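Free tablets for families out past Luslow, anyone got theirs yet?

kelpie_gully
Evening all. The premier's visit in June feels like a lifetime ago now, and I'm still wondering about the tablets we were promised for every household on the Pickering side of the river. My neighbour got a letter saying 798 families are on the list, which sounds lovely, but the tower at Luslow still drops out whenever the wind gets up! 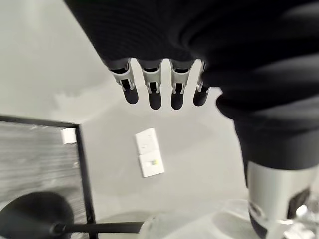
I'd love the kids to do their reading online, I really would, but I keep thinking the money might have gone on the tower first.

magpie_mum4
Ours came through the school at Skindham, four weeks after we put the form in. The kids are over the moon and the teacher has been an absolute gem about it. I know people grumble that it's all for votes (and maybe a bit of it is), but I'm not handing it back.
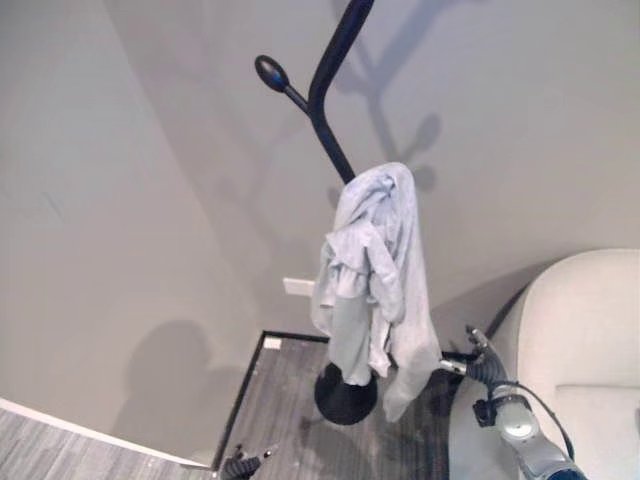 You do need to take your rates notice along with you, or they'll send you home again.

oldfencer
Glad for you, magpie, truly, but I can't agree. We've had 200 signatures on the Turar road petition sitting with the government since before the visit, and a tablet won't get the ambulance through when the crossing floods. It felt to me like a nice day out for the cameras.

magpie_mum4
Fair enough about the road, I signed that one too! I just don't see why we can't be pleased about one and keep nagging about the other.
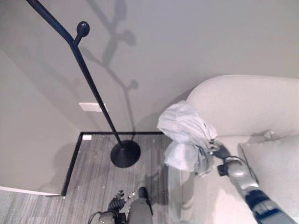

tin_roof_tess
Do renters get one as well, or is it only for people who own their place?

kelpie_gully
Renters are included, love, the letter says to bring your lease in place of the rates notice. The desk at the Skindham hall is open until 6 pm.

oldfencer
And sign the road petition while you're in there, it's on the same counter.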